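Progress report, laundry folding cell, Lindora site
26th May

Hi all,

I promised you a proper update on the folding cell once the April money was spent, and it's spent, so grab a coffee. The short version is that we're in good shape, a little behind on one thing and ahead on another. The long version follows, because I know at least two of you like the long version.

When I wrote last time the grippers were the headache. Fingertip pads were wearing unevenly and the hand-held units didn't close quite the same way as the ones mounted on the cell, which meant that anything we recorded by hand had to be nudged into place before the cell could use it. That took up a silly amount of my time! So the first chunk of the budget went on new pads from Lorix, enough for all 4 grippers plus spares, and on a simple setting jig that I made up myself from scrap. You slide the gripper in, close the fingers, and if a feeler gauge goes between the pads at the tip you loosen the finger and start over. It takes ten minutes per unit once you've done it a few times (my first one took most of a morning, but let's not dwell on that).

The pads now get swapped every 1000 grasps. I picked that number by pulling a set at different points and looking at the edges under a magnifier, and 1000 is comfortably before they begin to round off. They used to be changed when somebody complained. Thin fabric is where it shows most – a T-shirt hem just slides out from between tired pads, while a towel will forgive you almost anything.

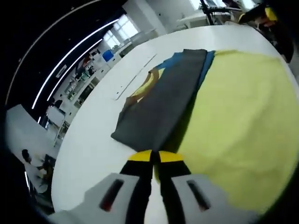

Cleaning was the other thing I wanted to get under control. Lint is a pest. It gets into the finger slides, it sticks to the pads, and it builds up on the camera glass so slowly that you don't notice until the recordings look milky. We have a short routine at the start of each shift now: brush out the slides, wipe the pads with a barely damp cloth, wipe the lens, open and close the fingers a few times and listen. If it sounds gritty it comes off and gets a proper clean on the bench. I wrote it all on one page and taped it up by the charging shelf, and people do seem to be following it.

The table gave us some trouble too. It had crept a little from where the cell thought it was, I suspect from people leaning on it while they sort clothes. I put locking feet on it and marked their positions on the floor with tape, so a quick look tells you if it has wandered. Camera calibration gets checked against the table once a week, and after any knock. So far we've had to redo it twice, and both times it was my own elbow.

Now for the numbers you asked for. We have had 7 unplanned stops since the last report, compared with 32 in the period before. Most of what's left is cable trouble at the wrist, where the cable bends every time the arm reaches for the far side of the pile. I've rerouted it with a bigger loop and some softer clips, and I'd like to give that another month before I say it's fixed.

What's behind: the spare wrist unit from Navura. It was supposed to arrive in April, it didn't, and the new delivery slot is one I'd call hopeful. Until it comes we have no backup on the main arm, so if that wrist goes, the cell is down while I repair it. I've got bearings and a seal kit in the drawer just in case – not ideal, but it would get us moving again in a day or so.

What's ahead: the hand-held gear. All of it has been set up on the jig, the batteries are labeled and rotated, and we can go back and forth between recording by hand and running the cell without any fiddling in between. I had that down for the end of summer, so I'm pretty pleased!

On money, the pads came in a bit under what I'd planned and the locking feet a bit over, so it evens out. I'd like your okay to move what's left in the tooling line over to cables and connectors. I would also like to order a second set of pads in a softer grade to try on knitwear, which still pulls when we let go of it.

Next up is the wrist cable check, then a full strip and regrease of the arm once the spare is here. If the Navura date slips again I'll let you know right away and we can talk about whether to rent one in the meantime.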